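Home | Blog | Bench Notes | About | Contact

June 19, 2018
Posted by the Bench Notes author

I have been meaning to write up our table rules for months now, mostly so I can stop repeating them to every new person who joins us at Kirier (sorry, everyone!). We sort baskets with two arms, and the first rule is the dullest one: look at the whole work area before you start a run, hanging cables included.

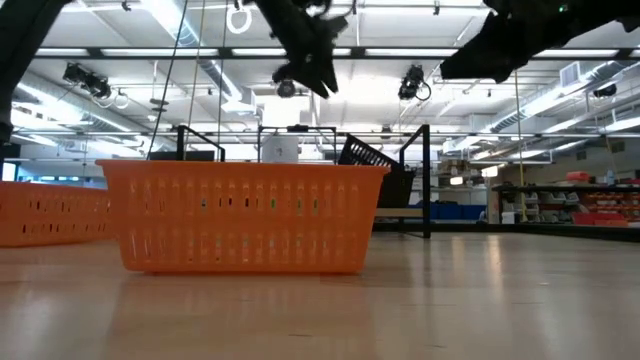
Orange basket, with a gripper overhead.

Rule two is that every basket gets a home, and the home is written down. Ours is the rack, and the order of colors goes in the log before anyone touches a key. I was lazy about this until last August, when I had to throw out 400 runs with no starting order noted. I still feel a bit sick thinking of it.

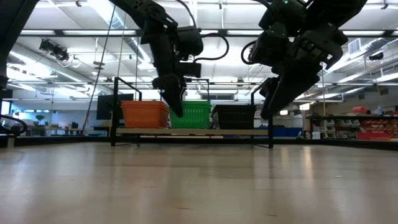
Do both arms need their own stop button?
We use a single button that halts the pair, and we test it at the start of every session.

Grip is where people get impatient, me included. Our house rule is to take a basket by one wall, close slowly, and wait 5 seconds before lifting. 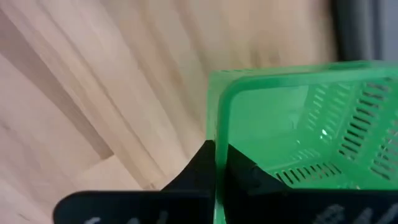 If the wall bows during that wait, open up and try again, and please write down the retry even if it makes your numbers look worse. The old Handico checklist I learned from had a line for this, and I've kept it all these years.

Last one, and then I'll let you go: keep hands off the table while the arms are powered, however tempting that one crooked basket looks.
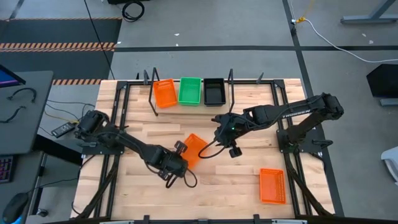 Two arms and five baskets at the table.

Recent posts
Labeling cables the Ankrah way
What I learned from 615 log sheets
Trultadano checklist, second draft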